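Chapter 4
Who Gets the Case?

I used to think a burglary was the simplest crime in the book. Then I read my first stack of reports from Trutby, all 903 of them – and I was hooked! Before we get to evidence, we need to talk about how a case lands on a desk.
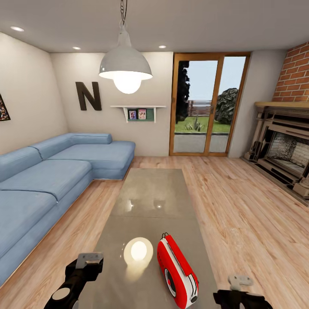 4.1 Sorting the calls

Mostura logged 3,124 property crimes the year I studied it, and 2,229 were closed without an arrest. That's not laziness. Somebody has to pick which ones get a detective.
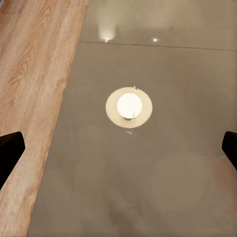

Solvability is the word you'll meet most in this chapter (sorry, it's an ugly one). It means the odds that more work will pay off. A print is a big part of it, and surfaces matter: a smooth, glossy gray one will usually serve you better than rough brick. 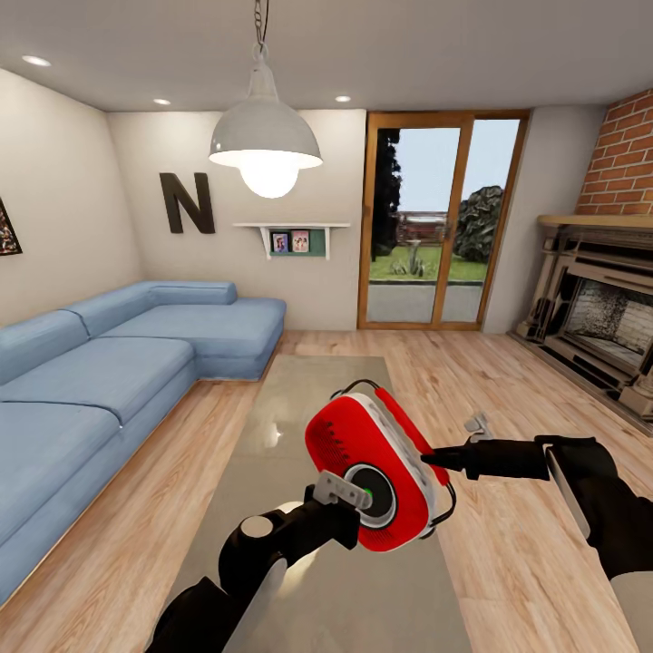
Nikolaidis objects that scoring cases this way punishes people whose neighbors never saw a thing. I think that's fair, and we'll come back to it.

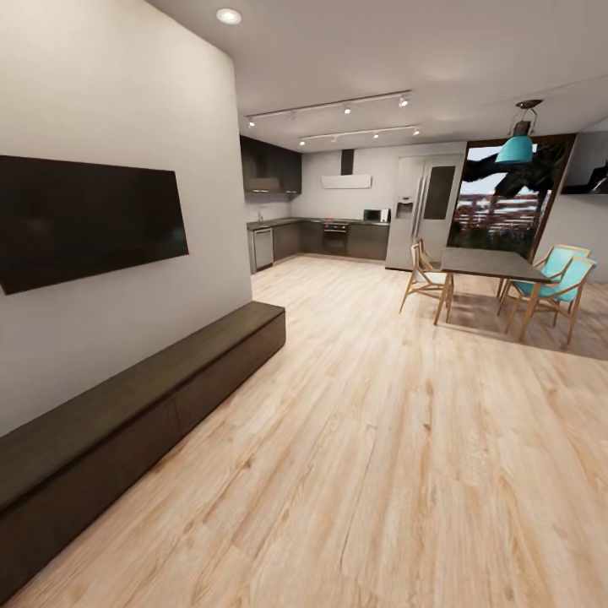 TRUTBY, December – Police here said Wednesday they will start scoring every break-in before assigning it. I clipped that story years ago, and I still open my first class with it.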